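Lilibeth Cabanatuan
I've been planning the drinks and food for my aunt's 70th birthday since May. A few people asked how I did it on a small budget, so I'm writing it down in one thread.

1/ The guest list started at 24 and ended at 38. I stopped adding names when the Jekari hall told me the kitchen has one sink and a short counter. Check the counter before you check the tables.

2/ Budget was $700 for everything except the hall. I spent $371 on food, and most of that was chicken, rice and fruit from Markia. They take phone orders the day before if you call by 2 in the afternoon.

3/ Fruit gets cut on site. Melon that has been cut the night before goes soft at the edges and leaks all over the tray. One person, one board, one knife, starting an hour before guests come in. Bamboo is fine for fruit. I keep a separate plastic one for chicken.

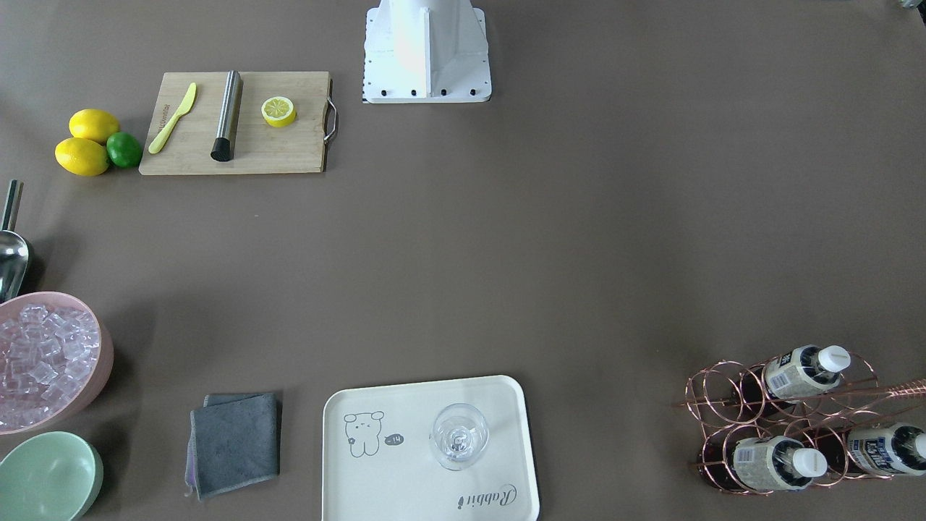

Prapai Saithong
We did ours the night before with paper towels under the melon and it held up okay. Pineapple was fine too. Watermelon was a mess. I'd still cut that one at the hall.

Lilibeth Cabanatuan
Good to know about the paper towels. I had no luck with cantaloupe that way, but I may have used the wrong lid.

4/ No beer or wine this time. Half the family drives home over the pass, and my aunt doesn't drink anyway. That left tea, water, and a calamansi punch my cousin makes with too much sugar.

5/ I priced tea two ways. Brewing it myself was cheaper by roughly $15, but then I'd need a big pot, ice, and somebody to watch it. Bottled won. If you go that way, get at least two kinds, one with no sugar. The older guests went for the unsweetened first and I ran low on it.

6/ Chill bottles the whole night before, not for two hours. Ramik rents coolers with wheels, and the deposit comes back the same day if you rinse them out. Put the ones you want last at the bottom.

7/ Set up drinks away from the food. At my brother's graduation we had both on one long table and the line didn't move – people were pouring with a plate in one hand. A second table by the door fixed that. Tray for cups, bottles on one side, trash can at the far end. 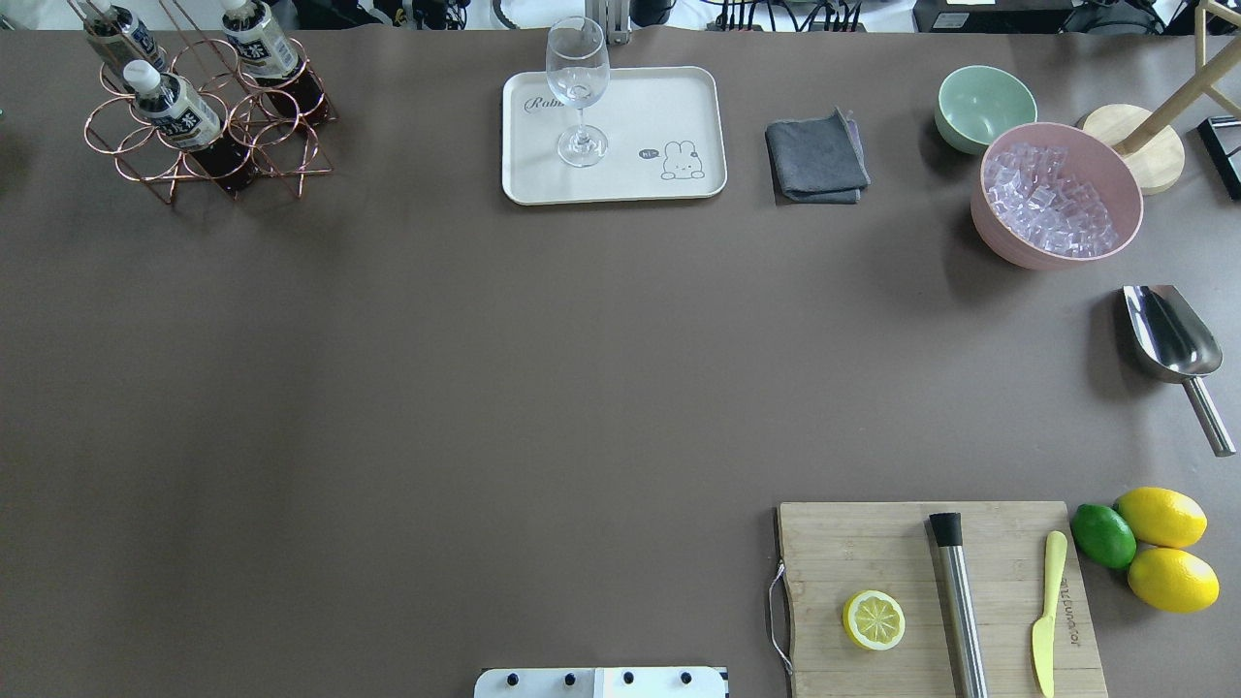
Bottled tea and a tray, drinks table style.

8/ The cake came from Sukprasert. Order at least a week out and spell the name on paper, not over the phone. "Aunt Corazon" came back as "Aunt Corazan" on the proof. They fixed it for free.

9/ Things I'd change: more unsweetened tea, fewer chairs along the wall, and a second trash can. The speeches also went on too long – three would have been plenty and we had seven.

10/ What was left of the money went to the kitchen deposit and a box of to-go containers. Buy the containers. Every dish was gone by the time we swept up, and I didn't have to carry any rice home.

If anybody wants the shopping list, reply here and I'll type it up tonight after work.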